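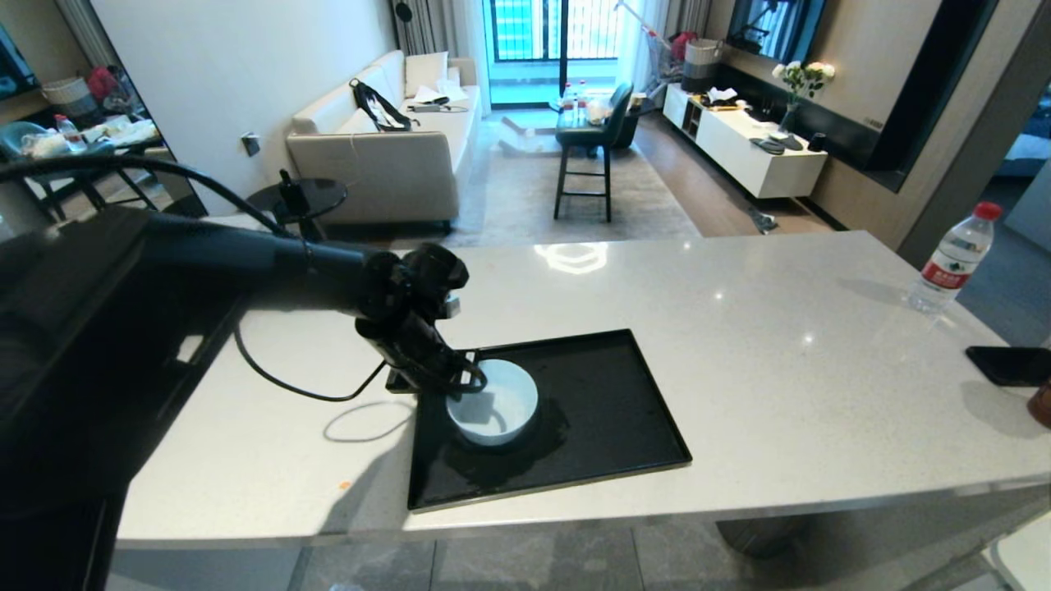

El brazo sobre la encimera de casa, con la pinza dentro del cuenco

Foro > Robótica casera > Manipuladores y pinzas
Tema: Brazo en la cocina, la pinza se pelea con el cuenco

tornillo_flojo
Hola a todos. Llevo desde enero con este montaje y ya tengo el brazo moviéndose con cierta decencia. La tarea es sencilla sobre el papel: bajar la pinza al cuenco, coger un trozo de zanahoria y sacarlo. El cuenco es de cerámica blanca y está puesto encima de una bandeja negra con reborde.

Los datos que creo que importan:
Controladora: Kudano, la versión antigua.
Planificador: Brindalis, con la configuración de fábrica salvo los límites de velocidad.
Intentos registrados hasta ahora: 177. Buenos: 84.

Casi todos los fallos son iguales. La pinza entra bien, cierra, y al subir un dedo roza el borde del cuenco y el trozo se cae. A veces arrastra el cuenco entero por la bandeja. ¿Bajo más vertical? ¿Cambio de cuenco? Acepto ideas.

marga_cnc
Cambia de cuenco. Uno más ancho y más bajo y se acabó el problema. Yo tuve lo mismo con un vaso medidor y perdí semanas tocando parámetros.

nivel_cero
No estoy de acuerdo con marga. Si cambias el cuenco tapas el fallo y te vuelve a salir con el siguiente recipiente. Lo que yo miraría es el ángulo de salida. Si entras inclinado y luego subes recto en vertical, los dedos salen barriendo el borde. Tienes que salir por el mismo camino por el que entraste.

Otra cosa, ese cable que cuelga y da la vuelta por la encimera. En según qué postura te tira del brazo. Sujétalo.

tornillo_flojo
El cable lo tengo suelto a propósito. Con bridas me quedaba corto al estirar el brazo y la muñeca se paraba por exceso de par. Lo de la salida lo pruebo esta tarde, ahora mismo la subida es vertical siempre.

pata_de_banco
Bridas no, funda de malla y un punto de anclaje cerca de la base, con holgura. La mía es de Rallbridge y lleva tiempo aguantando. Pero suelto del todo sobre la mesa es pedir un enganchón.

¿A qué velocidad cierras la pinza?

tornillo_flojo
Al 60 por ciento. Por debajo de eso el trozo rueda antes de que lo agarre.

marga_cnc
Es mucho para zanahoria cortada. Si el trozo está de canto, lo aprietas y sale disparado. Yo bajaría la velocidad y pondría los trozos más grandes, por lo menos mientras ajustas.

nivel_cero
En lo de la velocidad sí coincido. En lo de los trozos grandes no, por lo mismo de antes.

tornillo_flojo
Actualizo. He cambiado la salida para que repita la trayectoria de entrada al revés y he puesto algo de antideslizante debajo de la bandeja. Dejo otra foto con la pinza metida entre los trozos. Hay uno fino que apunta hacia el borde derecho, y esos son los que peor llevo, porque según cómo los pille quedan cruzados entre los dedos y chocan al subir.

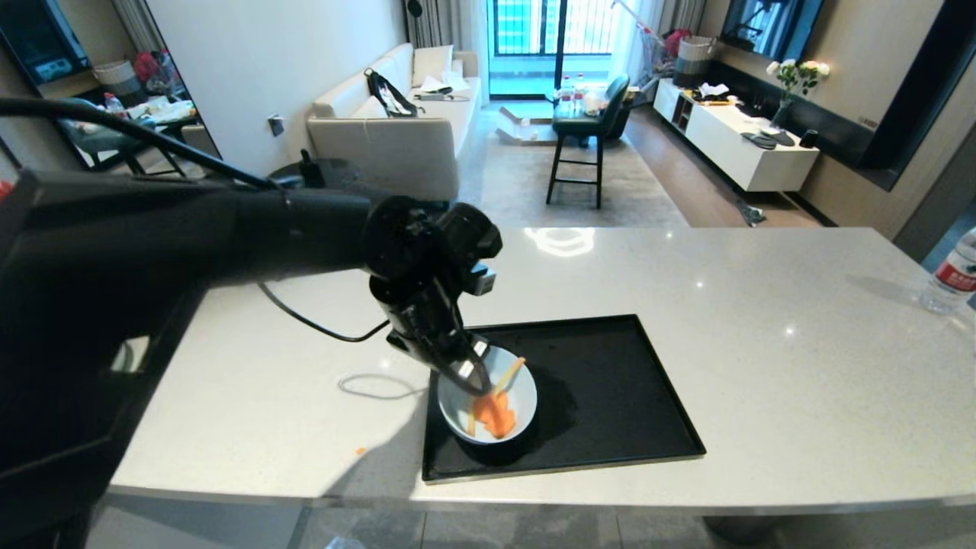 Respuestas a la actualización

pata_de_banco
Bajando así de inclinado lo raro es que no te pase más. Prueba a abrir menos la pinza en la aproximación. Si abres a tope, los dedos ocupan medio cuenco y empujas los trozos contra la pared antes de cerrar.

marga_cnc
Sigo pensando que el cuenco no ayuda. Paredes altas y brazo entrando de lado — mala combinación. Pero bueno, cada uno con su vajilla.

leo_tolva
Llego con otra opción: gira la muñeca antes de subir. En el taller compartido de Tolentino usamos un brazo parecido para sacar piezas de una cubeta y añadimos 2 giros cortos después de cerrar. Si el trozo está mal cogido, se cae dentro de la cubeta y repites. Pierdes tiempo por ciclo, eso sí.

nivel_cero
Eso sirve para piezas duras. Con verdura yo no sacudiría nada. Mejor leer la corriente del motor de la pinza y decidir con eso si ha cogido algo.

tornillo_flojo
La Kudano antigua da la corriente, pero con mucho ruido. Puedo filtrar, aunque me mete retraso. Primero pruebo a abrir menos, que es cambiar un valor, y después los giros de leo_tolva con velocidad baja. El cuenco de momento se queda, marga, no tengo otro de ese tamaño.

marga_cnc
Anotado. Si al final compras uno ancho, quiero ver la tabla de aciertos.

pata_de_banco
Y la funda del cable.

tornillo_flojo
Y la funda, sí. Cuando tenga otra tanda completa con la apertura reducida subo el registro a este mismo hilo.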